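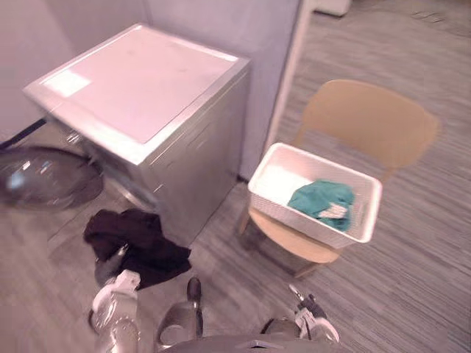 We went out to the Murnura open day on a Thursday in November, my sister and I, and I'll admit I had expected mostly brochures and a cup of tea. Taras Bondarchuk met our group at the door and took us round the laundry bays, grey partition walls and carpet underfoot, each one set up like a small corner of somebody's home.

I have a soft spot for laundries (my gran's was the warmest room in the house), so I lingered at the front loader longer than was polite.
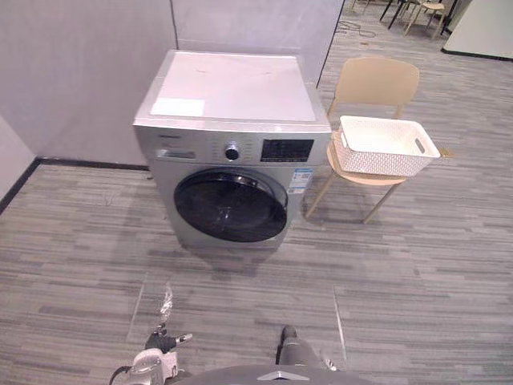

Taras told us he favours a chair beside the washer, so that you can load and unload a basket without bending to the floor. My back agreed with him at once! He also talked us through the program dial, and my sister asked so many questions about wool that the Zhuravel family behind us went off to find the sandwiches. 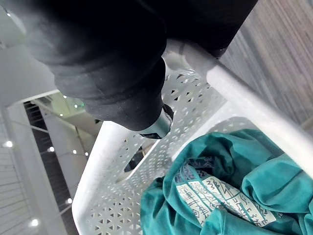

Page last changed: November, 4:20 pm

I liked the plain white basket best, with all its little holes and a slot for your hand, and I've been looking for one like it ever since. We stayed two hours in the end and missed the early bus. Parking is free behind the Jandeck building, and the 810 stops at the gate if you'd sooner leave the car at home.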